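Notebook > Visits > Plutero open day

February
Sylvain Lefèvre

Back from Plutero with both pockets full of other people's business cards and a page and a half of scrawl, so I'm typing it up before I lose the ability to read it. They opened the bench area at 10:00 and I got there a little before, which turned out to be smart, as the room at the end with the two-armed setup filled up fast and stayed full.

The demo I'd come for was the ball and the hand pump. You remember we argued about it at lunch (I said a hose was a terrible thing to put in front of a robot, and I still say that!). The idea is simple enough: one arm steadies the pump, the other one works the end of it, and the hose goes wherever it feels like going. They run it from recorded runs where a person guides the arms, and they told me they're up to 3,000 of those across all the bench tasks, with 253 for the pump alone.

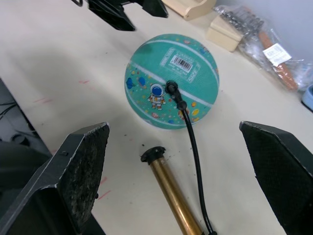
I asked straight away about the hose, and the engineer at the bench laughed and said it's what everyone asks. They don't model it at all. They just collect runs with it lying every which way and hope the spread is wide enough. That bugs me a bit, but I don't have a better plan for our own cable job, so I kept quiet and wrote it down.

What I liked a lot was how much stuff they leave on the table. Our bench at Plosanel gets cleared to bare wood before every session and I'm starting to think we're making life too easy for ourselves. They keep a row of odds and ends along the back, a little shelf, bags of parts, a tray with a sponge in it, and the arms just have to live with that. Then they shift a few things between sessions. I want to try it. We have plenty of junk!

Second thing, the reach. When both grippers come in close they get in each other's way, and they also block the head camera's view of whatever is between them. The wrist cameras help, though only until a finger is right in front of the thing you care about. I stood there for a good while watching how near they were willing to bring the two housings. Closer than we'd ever dare.
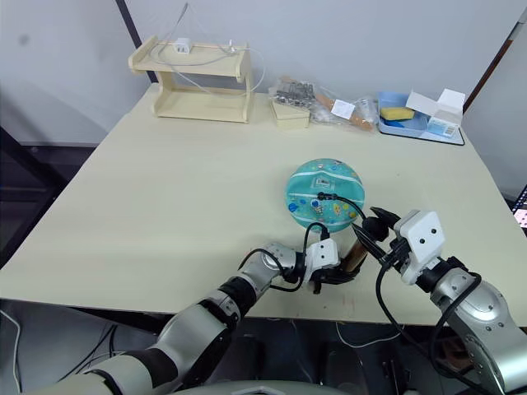
Both grippers working close together, just in front of the teal ball.

Pads next, because I promised. They've been trying a grippy sheet called Skindine on the finger faces of a spare set, and the engineer let me rub a sample between my fingers. It's tackier than ours, picks up dust like crazy. She said they change the pads after 1,000 cycles whether they look bad or not. We've been changing ours when somebody complains. I'd like us to start logging it, even if it's only a tally on the whiteboard.
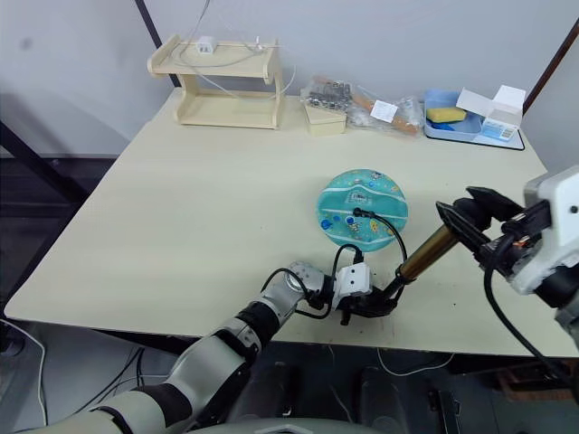
The other question I had was about metal. Smooth round barrels are what kill us, they roll in the jaws the second you push along the axis, and I wanted to know if they had a trick. Sort of. They slow the second arm way down for the last bit of the approach and let it settle before it closes. Costs them 5 seconds a run, and they're fine with that. I'm not sure Guillot would be, with the cycle time they've written into the spec, but we could at least measure what it does to our drop rate and show them a number.

I asked if I could drive the arms myself and got a turn after lunch. Oh, it's hard! My left hand kept wanting to help my right hand. The lag is small but you feel it in your wrists, and I came away with real respect for whoever sits there doing it all day.
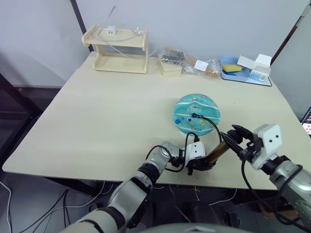 Sylvain Lefèvre
Test bench technician, Plosanel

To do on our side, in no order at all:

- stop clearing the bench, put the shelf back where it was
- tally for the pads
- ask Plutero which sheet thickness they used (forgot, sorry)
- slow-approach test on the round parts, before the Guillot call
- find a hand pump and a cheap ball, I want to try it at home, so to speak

They're happy to have two or three more of us over if we write ahead. Parking is around the back and the coffee is downstairs.

Questions about this entry: ask Sylvain at the test bench | Plosanel workshop notebook | Back to top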